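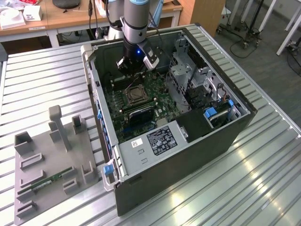 Progress report, second period: planning and perception software for computer disassembly
Prepared for the Varela program office by Araceli Orozco, Forkent

Summary

The period was spent on memory module removal and placement in desktop towers. The headline figure in our March note was that the planner now produces a valid motion for nearly every request. I would ask the program office not to lean on that number. A valid motion is one that doesn't collide with our model of the computer case, and our model of the case is still poor. What follows is based on runs on the bench.

What was run

We made 126 full attempts, each starting with the tower on its side and the panel off, and ending with the module in the fixture plate or the attempt abandoned. Of these, 40 finished without a person stepping in. The first proposal said we would be past half by now. We are not, and I don't think the schedule in that proposal was ever realistic.

Perception

The wrist camera feeds Oketti, our detector, which was trained on 2,321 labeled views. It finds the memory slots well when the lighting matches the training views. It does much less well when light comes off bare metal, and a tower has a lot of bare metal in it: the inner walls, the drive cage, the power supply. The team's view is that more labeled views will fix this. I'm not convinced. The last batch we added improved the score on our test set and made no difference I could find on the bench. The test set was drawn from the same sessions as the training set, so I would expect exactly that. A new test set, from towers the detector has never seen, is the first item for next period.

Wires remain unsolved. Oketti labels them, but the planner treats each one as a fixed shape. They move when touched, and the plan is then wrong. For now the software stops and asks for a person when a wire crosses the approach path. Those stops are counted as failures in the figure above.

Planning and control

Hestusar, the motion planner, was rewritten to plan the descent into the case separately from the move across to the fixture. This was worth doing. Planning time dropped enough that operators stopped complaining, and the logs are easier to read. The clearance between the gripper fingers and neighboring parts is still set by hand for each tower model. We have settings for 6 models. Calling the system general, as the project web page does, is a stretch -- I have asked for the wording to be changed.

The force limit on the pull was lowered after two modules were damaged. The lower limit means more pulls that give up early. We have not found a value that avoids both problems, and there may not be one without better sensing at the fingers.

Placement into the fixture plate looks fine in the logs, but the logs only record that the gripper opened over the right slot. They don't record whether the module was seated. We are adding a camera check after release, and until it is in, placement results should be read as an upper limit.

Spending and requests

Spending is on plan. We ask to move the money set aside for a second arm into bench time and labeling for the new test set. A second arm would double the number of runs, but I would sooner understand the ones we have.

Next period

New test set from unseen towers. Seating check after release. Clearance settings read from the tower scan in place of the hand-set values, on at least one model. Work on drive removal is postponed until memory removal passes on the new test set -- the partners would like to start sooner, and I have told them no.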